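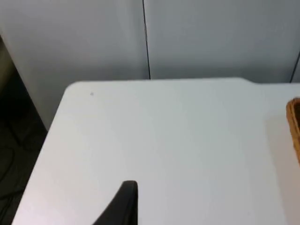

If you've been thinking about getting one of those tabletop arm kits to help with the boring jobs, here's what I've learned from living with mine. I have the Umedow, the single-arm kit with the camera at the wrist, and I bought it with my own money from Prelmont, who sell it with the base plate and two sets of fingers in the box. It cost me $876 before shipping, so I went in wanting it to earn its keep! These are my tips, in no special order, and a few grumbles too.

Clear the table first, and I mean really clear it. I used to leave my coffee cup and the mail at one end and figure the arm would work around them. It did, sort of, but it kept stopping to look at the mail. Now I keep one basket off to the side for whatever needs sorting and let the rest of the tabletop stay bare.

Wipe down before every run. A white table is lovely for this kind of work because most things show up well against it, but so does every crumb. Mine once spent a good long while trying to pick up a bit of toast. A damp microfiber cloth and a dab of dish soap is plenty. Skip the spray polish -- it leaves a shine, and shine confuses the camera worse than crumbs do.

Watch your light. I had a clip lamp right over the table at first and got a hard bright spot in the middle, and the arm would reach for the wrong place every time it went near it. I turned the lamp around to bounce off the wall and things settled down right away. Soft and even is what you want. If you work near a window, pull a thin curtain.

Think about what's behind the table, too. Patterned wallpaper, a bookshelf, a fridge covered in magnets (guilty) all give it extra things to puzzle over. Plain, pale panels are cheap and you can lean them up and put them away after. I cut mine from leftover board in the garage.

Baskets beat boxes, at least for me. I tried a clear plastic bin and the arm didn't seem to know where the sides were. Wicker is easy for it to see against a white top. The one thing I'd say is to pick one that has a bit of weight, or put a flat stone in the bottom, because a light basket scoots when it gets bumped. Park it well over to one side so the arm has some open room before it gets there.

Now, the fingers. The black ones that come with the kit are tapered and a bit curved, and they're great on socks, sponges, washcloths and wooden spoons. They're not great on anything slick. I bought the grippy sleeves from Owusu, which come 4 to a pack and slide on like a thimble, and they made a big difference with jar lids. Wash them in warm soapy water and let them dry all the way before you put them back on, or they'll creep. My first set crept so badly I found one in the basket with the spoons.

Start each session high. You can set a hover height in the Umedow app, and I leave mine a little higher than the booklet suggests until I've watched a couple of passes. Then I bring it down. It's slower, but I have a scratch near the front of my table that says it's worth it.

Cables! Please route them off the back or side and keep them away from where you walk. I use the hook-and-loop ties that come on a roll, and I do one near the plug and one near the base. Check them again if you vacuum.

As for speed, sorting a basket of odds and ends takes it some 30 minutes, and I could do it by hand in a fraction of that. But I'm peeling potatoes while it works, so I don't much care. Towels are another story. It bunches them and drops them, and I've gone back to folding my own.

Prelmont also sells a yearly checkup plan where you mail the wrist part in and they clean and reset it. I did it last October and it came back quieter, though I was without the arm for longer than I liked. The Bukedura kit my sister-in-law has can be reset at home with a little hex key, and if I were buying again I'd look hard at that one. Hers has a shorter reach, though, and it won't clear a deep basket.

Next I want to try it on the button jar. I've got a muffin tin set aside for it and I'll post how that goes.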